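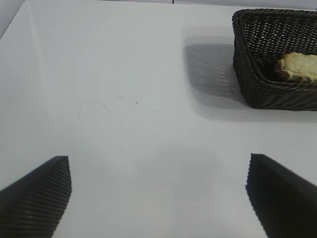
Drastholm woven bread basket, rectangular, dark brown
Reviewed July 18, 2025

The Drastholm is a shallow rectangular basket sold for bread, rolls and fruit. Moffat lists it in three colors. I bought the darkest, which the label calls dark brown and which reads as black in most indoor light. It replaced a Trarnatska basket of similar footprint that had started to shed strands at one corner.

Construction

The walls are braided on the diagonal, with a heavier rounded braid forming the rim. The rim follows the corners in a continuous curve, and I found no exposed ends along it. The floor is a separate, finer lattice with small gaps between the strands. Empty weight on my kitchen scale is 257 grams less than the old one, most of that due to the Trarnatska's wire frame. The Drastholm has no wire. Push on the long side with a thumb and it gives slightly, then returns.

The underside sat level on a flat table. One corner of the Trarnatska always rocked.

Capacity

A 700 gram loaf fits lengthwise with room at one end for a butter dish. Rolls are the better use. In a single layer they stay below the rim or rise just over it, depending on the bake. A second layer is possible but the top ones move when the basket is carried. The listing gives a load limit. I did not test to it, and bread will not come near it.

The walls lean enough that a cloth liner needs to be cut a little smaller than the rim suggests. A square napkin laid on the diagonal covers the floor and leaves the short ends bare.

Crumbs

The open floor is the main point for or against, depending on your table. Fine crumbs and flour drop straight through. Larger flakes of crust lodge in the lattice and come out with a dry pastry brush. On a white tabletop the fallen crumbs are hard to see and easy to miss when wiping. With a liner the problem goes away, as does most of the airflow under the bread.

I put rolls in the basket while still warm, once with a liner and once without. The unlined batch had a firmer base after an hour. The lined batch was soft underneath. This is one trial of each, so take it accordingly.

Cleaning

Moffat says to wipe with a damp cloth and air dry, and not to soak. I wiped it weekly. A white cloth picked up a faint brown tint the first two times and nothing after that — worth knowing if you plan to use pale linen from day one. The dark finish hides oil marks well and shows flour badly, mostly in the braid of the rim.

Compared with the Erkier

The Erkier tray is the obvious alternative at this size. It has a solid base, higher ends and cut-out handles. It is better for carrying and worse for warm bread. The Drastholm has no handles at all, so it is lifted by the rim, and the rounded braid is comfortable enough for that.

Rating: 4 out of 5. One point off for the color transfer. I will add a note in September if the rim starts to loosen.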